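NIRNDALE, May 20, 2018 – The Nirndale Public Library will drop overdue fines on all books, magazines and audiobooks at its Medina Street and Dudden branches. The change also clears old fines from 377 cards that had been blocked from borrowing.

Cardholders do not need to apply. Blocked cards will work again the next time they are used at either desk. Charges for lost or damaged items stay in place, and a book not returned within 9 weeks will be billed as lost. 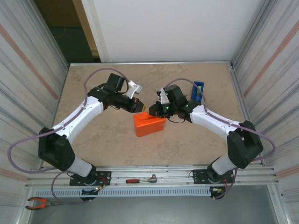

The library board approved the change in April. Fines made up a small part of the budget, and the desk staff spent over 2 hours a week collecting them. Director Telma Sepúlveda said many families had stopped coming in after a child's card was blocked.

"We would like them back, and we would like the books back too," Sepúlveda said.
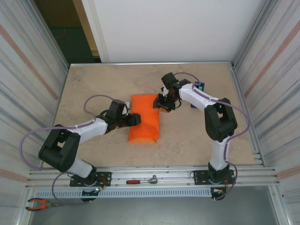
Kwame Amissah said he welcomed the change but asked the library to keep sending reminder notices, as he relies on them to get his children's books in on time. Reminders will still go out by email and text message.

Questions can be taken to the front desk at either branch during open hours.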